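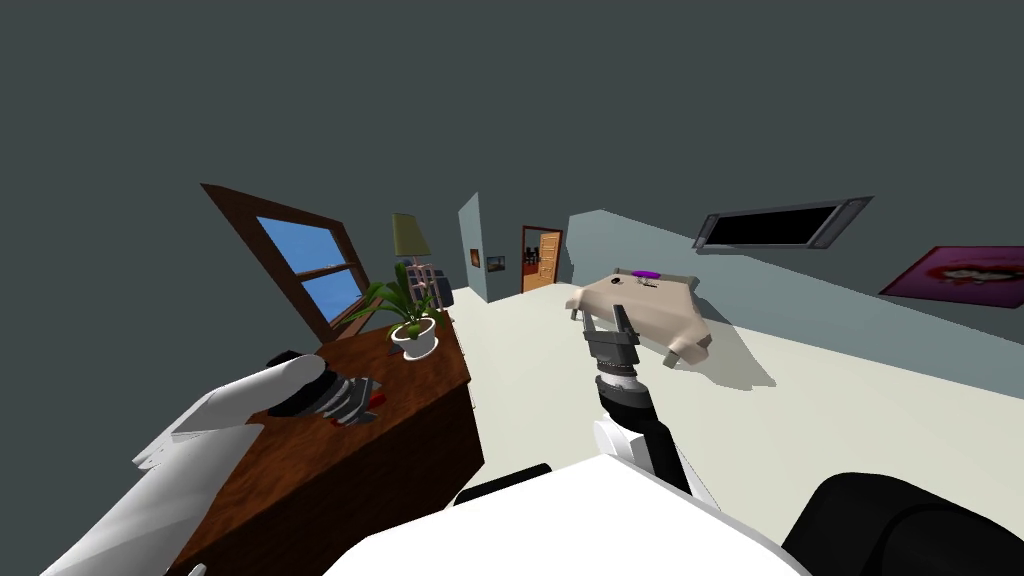 Seeing Edges: Notes for Unit 4
By Marilou Sebastian – October
Filed under: Course Handouts, Visual Perception

These notes go with the second half of the unit. Read them before the tutorial and bring the worksheet with you.

The eye is poor at judging how bright a surface is by itself. It is much better at comparing one surface with its neighbor. A gray card on a black wall looks pale. Move the same card to a white wall and it looks darker, though the card still reflects the same share of the light falling on it. This is called simultaneous contrast. You will meet it again when we cover color.

Part of the explanation lies in the retina. When one cell is strongly lit, it tends to reduce the response of the cells beside it. The effect is called lateral inhibition. In the middle of an even patch, each cell is held back by about the same amount and the signal is flat. At a border the balance changes. Cells just on the bright side have less inhibition coming from the dark side, so they respond more. Cells just on the dark side are held back more than usual. The border comes out stronger than it was in the light itself.
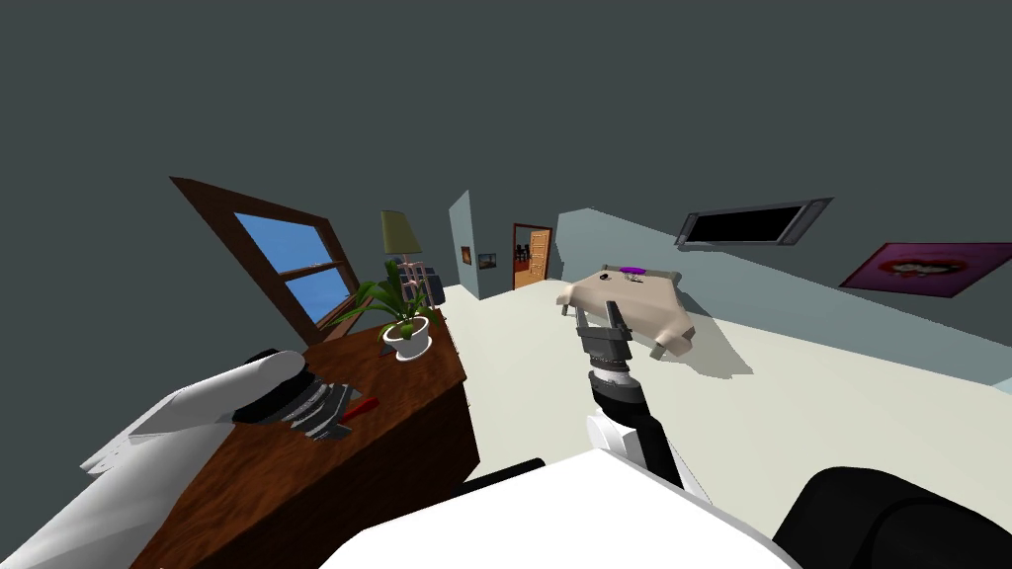 Mach bands are the standard demonstration. Where a smooth ramp of gray meets a flat area, most people report a thin light or dark stripe that a light meter does not find. On the worksheet, strip 2 has the gentlest ramp and is the hardest. Mark where you see the stripe before you read the printed values. Do it at arm's length first – the bands change with viewing distance.

Lateral inhibition does not explain everything. White's illusion, on the back of the worksheet, goes the opposite way from what a simple account predicts. Grouping and judgments about lighting seem to matter too, and we will spend 6 minutes of the tutorial on Bevan Dunstan's summary of the arguments.

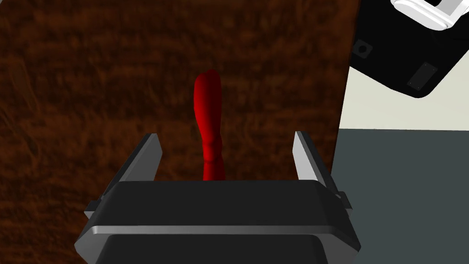 Edges also tell us where one object or part ends and another begins. Two dark surfaces of nearly the same value tend to merge, even when their shapes differ. A narrow strip of a lighter value is enough to split them, as the silver-gray band does between the two dark blocks here. Printers and sign painters use the same trick when they put a pale outline between dark lettering and a dark ground.

For the tutorial: find one border at home that looks sharper than it should. Sketch it in pencil, using no more than four grays, and write two sentences on what you think is causing it.

Comments

Corey Ashby
Is White's illusion on the quiz or just the worksheet?

Marilou Sebastian
Both. You only need to describe it, not explain it.

Manaia Ruddock
My strip 2 printed almost solid black. Is there another copy?

Nikau Tipoki
I had that too. Turning off toner saving fixed it for me.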